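腕部相机与抓取软件栈上线前检查表（附批注）

适用范围：Flellberg 展厅工位，单臂，腕部相机，夹爪控制节点，Trellerance 规划服务
填写：Hòa Thái
复核：Gautier 集成组
版本：四月修订，替换三月那份。三月那份里的手眼标定条目顺序有误，请不要再打印。

填写方法
每条填“通过”“不通过”或“待定”。待定的必须写批注，写清楚差什么、谁来补。不通过的条目处理完以后重新填一行，不要涂改原来那行。检查期间控制器处于低速模式，急停按钮放在操作员手边。

一、启动前

1.1 控制器软件版本与发布单一致
结果：通过
批注：发布单贴在机柜门内侧。现场控制器和工控机都核对过，两边的消息定义校验值相同。

1.2 配置文件来自主分支，没有本地改动
结果：不通过，处理后通过
批注：工控机上有一处未提交的修改，把夹爪闭合超时改大了，没有写原因。已还原，改动内容另存为补丁放在工单附件里。如果确实需要更长的超时，请提合并请求。

1.3 急停信号能被状态机收到
结果：通过
批注：按下急停，状态机进入故障态，规划服务停止下发轨迹。复位以后没有自动续跑，要人工确认，符合要求。

1.4 日志盘剩余空间
结果：通过
批注：要求至少 200 GB，满足。旧的录包已经移到 Zesomora 的存储服务器，本机只保留最近一批。

1.5 时钟同步
结果：通过
批注：相机、控制器、工控机使用同一个时间源。重启工控机以后要等同步状态变绿再启动感知节点，否则坐标变换查询会报外推错误。上次有人把这个报错当成标定问题查了一下午。

二、感知

2.1 腕部相机帧率与丢帧
结果：通过
批注：连续采集 1000 帧，无丢帧。采集时录包和规划都开着，只开相机测出来的结果不算数。

2.2 相机内参文件与相机序列号匹配
结果：通过
批注：启动脚本现在会自己比对，不匹配就拒绝启动。旧脚本只打一行警告，容易漏看。

2.3 手眼标定残差
结果：通过
批注：标定板姿态取了 20 组，残差在发布单规定的范围内。姿态不要只绕一个轴转，上一批数据就是这样，残差很小，换个朝向去抓就偏。

2.4 自身遮挡掩膜
结果：待定
批注：腕部相机视野里，机器人自身的部件占了很大一块。上方是深灰色外壳，右半边是离镜头很近的黑色臂段，中间是带菱形纹或滚花纹的黑色橡胶垫，垫子下面有一排四个黑色小凸柱。现用掩膜是按简化碰撞模型投影出来的，外壳和臂段能盖住，凸柱没有建模，盖不住。深度点会从这几个地方漏进占据地图，规划服务会认为末端下方有障碍物。
处理：把四个凸柱加进描述文件，按外接长方体建，不用做出台阶。最右边那个有一部分被臂段挡住，仍按完整尺寸建。掩膜外扩量先不动，重新生成以后再看漏点数。
负责：感知组。补完后重测 2.4 和 3.2。
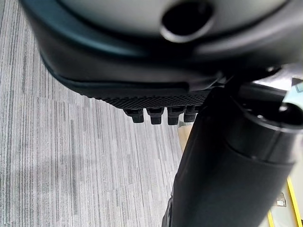 2.5 近距离虚焦区域的处理
结果：通过
批注：臂段和关节套环离镜头太近，成像发虚，匹配出来的深度不可信。近距离截断已经打开，小于截断值的点直接丢弃，不参与滤波。请不要为了让点云“看起来完整”去关它。

2.6 地面纹理对分割的影响
结果：通过，有保留
批注：灰色地毯是深浅不一的细条纹，方向大体一致。平面拟合没有问题，基于颜色的分割会沿条纹切出细长的假目标。已把最小宽度过滤打开，假目标不再进入候选列表。换工位要重新看这一条。

2.7 小目标与标线
结果：待定
批注：右下角浅灰绿色的平滑表面上有一条黄色细线，线旁边有一个深色小物件，看不清是标签还是别的东西。凸柱右下方还能看到一小块浅棕色的东西，可能是纸板。检查开始前应清走地面杂物，再跑一遍空场检测，候选列表应为空。黄线不作为目标，也不作为工作区边界，边界以配置里的多边形为准。

三、规划与碰撞

3.1 工作区边界已加载
结果：通过
批注：在界面里核对了多边形的顶点。把目标点放到边界外，规划服务返回拒绝，错误码正确。

3.2 自碰撞矩阵
结果：待定
批注：随 2.4 一起补。描述文件一改，自碰撞矩阵必须重新生成，不能沿用旧的。重新生成后请看一遍被自动禁用的连杆对，橡胶垫与腕部支架这一对可以禁用，橡胶垫与臂段这一对不可以。

3.3 批量规划回归
结果：不通过，处理后通过
批注：回归集 864 个目标位姿。第一轮有几个位姿超时，集中在低位、末端朝下的那一组。原因是采样器种子没有固定，每轮结果不同，没法和基线比。固定种子后重跑，全部在时限内返回。种子值已经写进回归脚本。2.4 补完以后整套再跑一次。

3.4 轨迹时间参数化
结果：通过
批注：速度、加速度限制从配置读取，没有写死在代码里。低速模式下的缩放系数生效，在控制器侧也能读到同样的值。

3.5 重规划时的停顿
结果：通过
批注：运行中插入虚拟障碍物，机械臂减速停下，再走新路径。没有出现回跳。移除虚拟障碍物以后占据地图能清干净。

四、控制

4.1 关节指令周期
结果：通过
批注：周期抖动在限值内。工控机上不要开浏览器看监控页面，请用另一台电脑看。

4.2 夹爪节点心跳
结果：通过
批注：拔掉夹爪通信线，状态机报故障并停机。重新插上后节点能恢复，但不会自己重新使能。

4.3 末端载荷参数
结果：通过
批注：末端换过配件后要重新辨识，不要手填。辨识脚本跑完会把新旧两组参数并排打印出来，差得多就先停下来查安装。

4.4 接触力阈值
结果：待定
批注：阈值现在是全局一个值，接近段和抓取段共用。接近段应该更低。控制组同意分段，接口已经改好，配置还没跟上。配置合入之前，只允许低速模式运行。

五、工具与记录

5.1 录包话题清单
结果：通过
批注：补了占据地图和掩膜两个话题。以前不录掩膜，漏点问题只能到现场复现。

5.2 回放工具
结果：通过
批注：用本次录包在离线环境里回放，感知节点输出与现场一致。

5.3 回滚步骤
结果：通过
批注：按文档从头做了一遍。文档第三步的路径是旧的，已改。

未关闭条目
2.4 自身遮挡掩膜，感知组
2.7 空场检测，现场操作员
3.2 自碰撞矩阵，规划组，等 2.4
4.4 接触力阈值分段，控制组

结论：允许低速模式运行，不允许切换到正常速度。以上四条关闭并由 Gautier 集成组复核后，重新提交本表第二到第四部分，第一和第五部分不用重填。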